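Second-hand phones and how long they last: a report on our semester project
Rekha Bajpai and Onni Kallio

When we started this project, both of us were carrying phones that died before dinner, so you could say we had a personal interest in the topic! Our question was a simple one: if you buy a used phone, how much can you trust the battery health number in the settings menu? Onni had just bought a used Monitz from a shop that promised "like new" battery life, and he was charging it twice a day. I had an old Prerport that my cousin had handed down to me, and the menu gave it a perfectly cheerful 96 percent.

We asked classmates, relatives and (I should admit) a few people at the bus stop to lend us their phones for an afternoon, and we ended up with 64 of them. Each one was charged until it reported full, set to the same medium brightness as well as we could manage, and left playing a video that Onni had saved onto it beforehand. We wrote down the time when the phone shut itself off. Then we compared that with the running time the same model should get when new, going by a table our supervisor, Dr. Tikkanen, helped us put together.

Most of the phones did about as well as their menus claimed, which was a bit of a surprise to us both. The trouble came with the ones that had been given a new battery by a repair shop. We had 9 of those, and they were all over the place – one showed full health and went dark before the video had played through once. My guess is that the number simply hadn't been reset properly, but we didn't open any of them up, so please take that as a guess.

Our notes and the full results table are in the binder in the Junesley lab, on the shelf by the door.

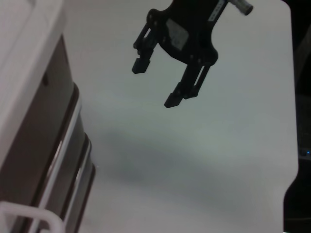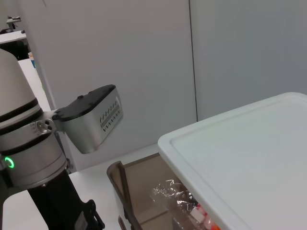 If we did this again, we would borrow the phones for longer. An afternoon is fine for one run, but we would have liked three runs on each phone, and a warmer room too, as ours was chilly until June and batteries don't care for that. We would also ask people when they bought the phone before we took it away, and save ourselves a great many text messages. Onni would like to try the same test with the phone making calls – I am less keen, having seen the bill.

Thank you to everyone who went without a phone for our sake, and to Dr. Tikkanen for reading the first draft, which was twice as long as this one.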